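Ostley Wipe Kit — for gripper and arm trials

Cloths, pads and a printed chore sheet. Shop-floor wipe-downs, lockers mostly. Pack of 25, blue or gray. Updated 14 June 2022.

Can a machine do this job yet? Partly. Flat doors, yes. Edges and handles, slow.

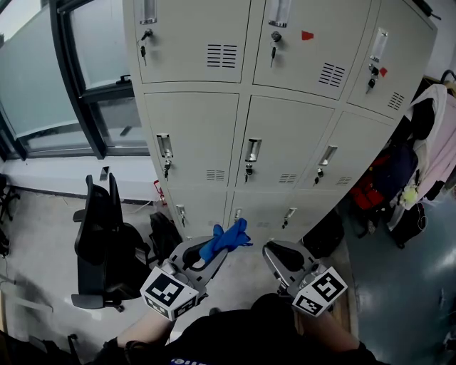 Rok Vidmar wrote in to say his arm at Triravska does tabletops fine but gives up at anything with a hinge, and would we please stop saying "nearly there". Fair enough — wording changed in May.

Sheet has 26 chores, easy ones first. Cloths machine washable, no softner.

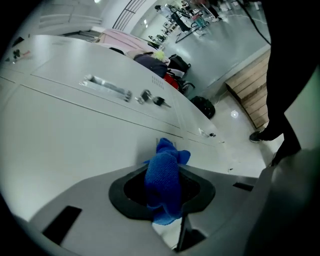 Cloths are microfiber and bunch up small, so they sit OK in narrow jaws. Test on your own doors before you buy the big pack. Recessed handles and keys left in the locks are were we'd start — flat panels tell you very little. Spare pads sold in 2s or 6s.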